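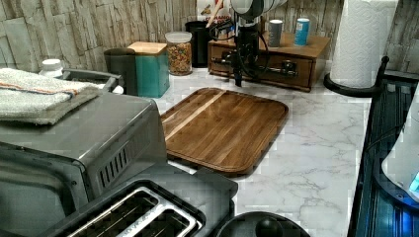 Open Day at the Durnau Kitchen Lab, Monday Visit
Posted by Idris Gethin

Well, what a lovely afternoon that was! I had been meaning to get over to Durnau ever since Hyun-seo Na mentioned the open day back in February, and when Mon 8 April finally came round I very nearly missed the bus (my own fault, I'd gone back for my umbrella). Jae-hoon Hwang met us all at the door with name stickers and a plate of shortbread, and then it was straight through to the kitchen, where the arm does its work.

I'd expected something like a laboratory. It's much more like my sister's kitchen, with the toaster, the cereal in its jar, a teal canister and a towel folded on top of the toaster oven.

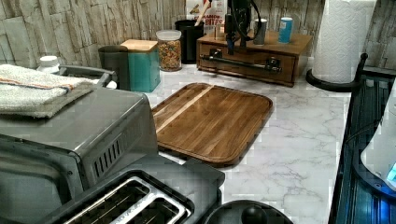
Jae-hoon was very patient with our questions, and there were plenty of them. Cameron MacBrayne wanted to know how you teach an arm to work on a counter with so much along the edges, and the answer took us happily through to the tea break. The short version is practice, and a great deal of it: the team had logged 1,201 practice runs by the morning of our visit, 342 of them since the new year.

We also had a good chat about cutting boards, of all things, and whether a dark one with a pale stripe is easier for a machine to pick out than a plain one. Opinions were divided, and I'm afraid I was on both sides at different points.

Many thanks to Jae-hoon and Hyun-seo for having us. If you took any pictures of your own, do send them to me and I'll add them to this page.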